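4. What the kitchen crew told us, and what the tasks look like

4.1 The serving station at Jutholm

I should admit up front that I came to this part of the project from the kitchen side. I worked a serving line for years before I wrote a word of research, so when we picked tasks for the Plikent simulator I pushed hard for the small, annoying ones. Taking food out of an air fryer drawer is a great example! You pull the drawer, you keep it from sliding, you reach in past a rim, and you do it again for the next order (and the next one, and the one after that).

At Jutholm, the canteen where we did our interviews, that job belongs to whoever is on the hot side. Graziella Bianchini has run that side since the canteen opened, and she was pretty clear with me about what wears people down. "It's the reaching," she told me. "You have one hand stuck on the handle and the other one doing all the work." So we wrote the task that way, with one hand assigned to the drawer and the other to the food, and the plate waiting off to the left.

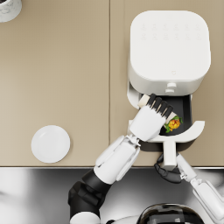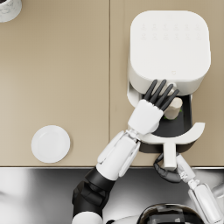 Figure 6. Air fryer task in simulation, seen from overhead. In both views the right hand is on the drawer handle and the left hand is at the basket; the plate on the left is empty.

Page last changed: Nov 13, 2022

We ran the task 3,000 times with small changes in where things started out. Of those, 2,971 gave us a log we could use, and the other 29 stopped early with a software fault, so I left them out of every table in this section. I won't go over the grasp scores again (they're in Section 3). What I want to talk about is what the crew made of all this when we showed them the runs in April.

We sat down with 14 people over 2 shifts. I expected the talk to be about jobs, and some of it was, but mostly they wanted to know who would stand where. If a machine takes over the drawer, does the person next to it still plate? Who wipes down? Who gets called when it stops in the middle of the lunch rush? Several cooks said they'd be glad to hand off the reaching — and then asked, in the same breath, whether they'd lose the hot-side pay that goes with it. I didn't have an answer, and the Mfinanga planning model we used for staffing doesn't have one either. It treats the hot side as one role with one rate.

Graziella's worry was training. New hires at Jutholm start on the fryer station and learn timing there, by looking in the basket over and over until they know what done looks like. Take that away and they'd have to learn it someplace else. We added a training question to the Prirndale survey after that talk, and the replies are covered in 4.2.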